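Grasp filtering, second attempt

I finally got back to the dishwasher task on Saturday. Last time I wrote that the policy did fine on the counter and fell apart once the racks came into it. Abdelghani Hajji read that post and suggested I stop scoring grasps by contact quality alone and check the whole exit path as well – does the hand clear the rails on the way out, with the object in it.

So that's what I did. For each candidate grasp I sweep the gripper and the object along a short retreat path and throw the grasp out if anything touches wire. I sampled 767 candidates on the same cup. The old filter kept far too many of them, and most of those ran the knuckles into a rail on the way up. With the path check, 19 were left. I ran every one in simulation and only 2 failed, both from slipping.

The cost is time. Collision checks against thin wire are slow, and the mesh I started from in Zetgate had every tine modeled separately. I swapped the tines for capsules and it got 5 times faster, with no change in which grasps survived.
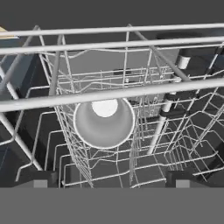
A single cup is the easy case, of course. The lower rack had no plates in it for any of these runs, and I expect the number of usable grasps to drop quickly once it does. I also haven't touched the rack positions. Everything so far assumes they stay where I put them, and a few centimeters would probably matter a lot.

Next I want to try bowls, then move the whole thing over to the Festomley planner.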